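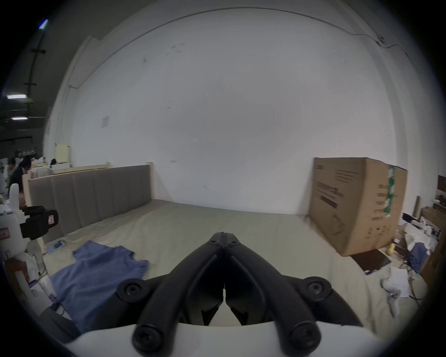
Fig. 1. Gripper over the mattress, fingertips together, with a blue cloth on the near left and a cardboard box on the right.

Handout 2: Safe and tidy working with hand-held and arm-mounted grippers

Module: Robots in Domestic Settings
Revised June 4, 2019

What this handout covers

The first handout dealt with the robot itself: power, stops, cables, the arm's reach. This one deals with the place where the work is done and with the person holding the tool. It applies to every task in the bedroom set, which means folding, clearing, placing and making the bed. The kitchen set has its own sheet, and you should not assume the two agree.

Please read it before your first practical. You will be asked to sign the sheet at the back of the lab book to say that you have.

1. Where the rules come from

Three kinds of rule apply in the lab and students often mix them up.

Law comes first. In most countries an employer or a teaching institution has a duty to keep people safe at work, and that covers you when you are in the lab. The wording differs from place to place, but the duty to look for hazards and deal with them is common.

Standards come next. ISO 12100 sets out the general method for assessing risk on machinery. ISO 10218 covers industrial robots, and ISO/TS 15066 adds guidance for robots that share space with people. ISO 13482 covers personal care robots. None of these was written with a student holding a gripper over a bed in mind, so we borrow the method and leave most of the detail.

House rules come last. They are the ones in sections 3 to 6 below. They are stricter than they need to be on some points and they can be changed. If you think one is wrong, write it in the lab book with your reason.

2. Risk assessment in short form

Use the Brultelitz form, one page per task. The steps are always in this order.

Say what the task is and where it starts and ends.
List what could hurt someone or break something.
Judge how bad it would be and how likely.
Reduce the risk, starting with changes to the set-up.
Judge it again and write down what is left.

The fourth step has an order of its own. Remove the hazard if you can. If you cannot, put a guard or a distance between it and people. Warnings and training are what you fall back on. A sign saying 'mind your fingers' is the weakest measure on the form and will not be accepted alone.

A form is valid for the set-up it describes. Change the gripper, the fingertips or the furniture and you fill in a new one.

3. The gripper

A two-finger gripper has more places to catch you than the fingertips. Look at the linkages as well. The gap between the arms closes as the tips come together, and the pivots on the outer links move too. Keep hair, lanyards and loose cuffs well away from all of it.

Before use:

Check that every screw you can see on the fingers and pivots is in place and seated. Do not tighten one yourself unless you have been shown the right driver and setting.
Open and close the fingers fully, once, with nothing between them.
Check that the tips meet evenly along the seam. If one sits ahead of the other, put the tool aside and tag it.
Look over the housing for cracks.

During use, one person handles the tool and one person handles the objects. They do not swap without saying so. The person placing objects keeps both hands clear and says 'clear' before the fingers close.

Never pass an object into moving fingers. Never use the gripper to push or pull furniture.

4. The work area

A bedroom task is meant to look lived in, and a bare mattress with a single shirt on it teaches us very little. So clutter is allowed, within limits. In Fig. 1 there is a large box, a flat board, cloth and a soft toy on the bed, and behind the bed there is a person bending forward a little. Each of those is a separate line on the form.

Heavy or tall items. A closed box on a mattress stands on a soft surface and can lean when the mattress is pressed. Check what it weighs before the session. Keep it outside the planned path of the gripper, or make it part of the task and say so.

Flat boards. The edge is the problem. Note where it lies and do not kneel or lean on it.

Cloth. Fabric near a finger linkage can be drawn in. Start with the fingers closed or held clear of the cloth, and approach from above.

Small hard items. Remove anything that holds a battery unless the task needs it.

Soft toys and paper. Low risk, but they hide other things. Lift them and look underneath before you begin.

People in the background. Anyone within reach of a moving arm counts as being in the work area, whether or not they are part of the task. People further off should still be told when a session starts. A headboard or stack of boards can hide someone who is bending down, so call out and wait for an answer.

Cables. Run them where no one needs to step. If a cable must cross a walkway, cover it.

5. Cameras and privacy

Treat anyone who may appear in a recording as someone whose agreement you need. Ask before the session. Agreement given in March does not cover a new project in the autumn term.

Check the set for printed matter as well. Address labels, letters and forms on a bed are easy to overlook, and a label can be read later from a single sharp picture. Turn labels away, cover them, or use blank stock from the shelf marked Kontogiannis.

6. Records

Write the session up on the same day. The lab book needs the task name, the form number, the tool number and anything that went wrong, however small. Near misses go in the same column as accidents.

When you quote a total, say what it is a total of. The Hustia practice set has 1,722 recorded attempts. Of these, 29 were set aside after checking, and they remain in the log with a reason beside each. Do not delete a failed attempt from the log – mark it and leave it there.

7. Before the practical

Bring a completed form for one of the following tasks, with the set-up in Fig. 1 as your starting point.

Picking up the blue cloth on the near left and laying it flat.
Clearing a space on the mattress without moving the box.
Moving the box to the floor by hand, with the gripper parked.

The form is marked out of 100, and half of the marks are for the fourth step. Hand it in at the Drovach desk before the session begins. Closed shoes are required, and sleeves must be fastened or rolled above the elbow.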